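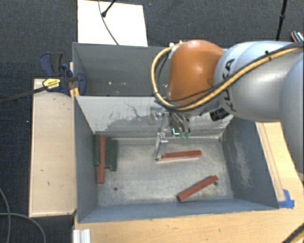
Celda de vaciado de contenedores: brazo KUKA, pinza metálica y tres barras en el contenedor delantero.

Visita al laboratorio de manipulación de Claveo
21 de diciembre de 2021

La visita duró algo más de tres horas y se limitó a la nave de ensayos. Íbamos once personas, casi todas de mantenimiento y logística interna, con una pregunta concreta: qué tareas auxiliares de taller se pueden encargar hoy a una máquina sin dejar a un operario al lado. Claveo trabaja también en tareas domésticas, y el recorrido incluyó ambas líneas.

La primera parada fue la celda de vaciado de contenedores. El problema es conocido en cualquier taller: llegan piezas a granel en una caja metálica, sin orden, y alguien las saca de una en una para alimentar la estación siguiente. Para una persona es un trabajo de segundos. Para el robot se descompone en localizar la pieza, elegir un punto de agarre accesible, calcular una trayectoria que no choque con las paredes y comprobar que lo que se ha levantado es una sola pieza.

El montaje es sencillo. Dos contenedores grises, uno detrás de otro, el brazo por encima y un fondo metálico muy gastado, con zonas claras y oscuras. Muthu Unnithan, responsable de la celda, explicó que ese desgaste complica la visión más que la forma de las piezas: los reflejos cambian con la posición de la luz y el sistema los interpreta a veces como bordes. Las barras pardo-rojizas son finas y se distinguen bien del metal. La dificultad aparece cuando una descansa sobre otro objeto, como la que estaba apoyada en la pieza verde estriada junto a la pared izquierda. En ese caso la barra no está paralela al fondo y la pinza tiene que corregir la inclinación antes de cerrar.

La segunda dificultad son las paredes. Una barra próxima a un lateral obliga a entrar con el dedo casi pegado a la chapa. El planificador de Horkden, que es el que usan, descarta esos agarres si la holgura calculada no llega al umbral de seguridad. Cuando no queda ningún agarre válido, el ciclo se detiene y avisa. Preguntamos por la opción de empujar la pieza hacia el centro antes de cogerla. Está programada, pero desactivada en los ensayos largos.

Datos facilitados durante la visita, correspondientes a la campaña de agosto: 1.525 intentos de agarre, de los cuales 307 terminaron sin pieza o con parada. Es decir, un fallo cada cinco intentos. Unnithan precisó que buena parte se resolvió en el segundo intento sin ayuda, aunque no dio el desglose. Tampoco hay cifra separada para las últimas piezas del contenedor, que a nuestro juicio es la que interesa a un taller, porque el vaciado completo es lo que permite retirar la caja.

El tiempo de ciclo no se midió delante de nosotros. La cifra comercial se refiere a piezas separadas y fondo limpio, condiciones que en nuestra planta no se dan.

La segunda parada fue la cocina de pruebas, con un manipulador más ligero de la serie Keane. Vimos dos tareas: pasar cubiertos de una cesta a un cajón y doblar paños. La primera se parece bastante a la de las barras, con objetos alargados, superpuestos y brillantes, y los errores son de la misma familia. En los paños el resultado fue peor. De cuatro, el robot dobló uno de forma aceptable; dos quedaron con una esquina suelta y el cuarto se abandonó. Cada paño llevó alrededor de 2 minutos.

En el turno de preguntas se habló sobre todo de integración. Claveo no vende celdas; cede el software a integradores y la única instalación fuera de su nave está en Clilcombe, en un almacén de perfilería. Allí el sistema funciona en horario diurno con una persona que atiende las paradas de varias estaciones. No hay turno de noche desatendido ni fecha prevista para ello.

Valoración para nuestro caso:

Alimentación de barras y perfiles rígidos: viable con supervisión compartida. Habría que pedir un ensayo con nuestras piezas y nuestras cajas, incluidas las abolladas.

Vaciado completo sin intervención: no demostrado.

Recogida de trapos, bolsas y material blando: descartada por ahora.

Orden de bancos al final del turno: no se enseñó nada aplicable.

Queda pendiente recibir el informe de la campaña de agosto con los fallos clasificados por causa. Si llega antes de la próxima reunión de planta, se adjuntará a esta nota.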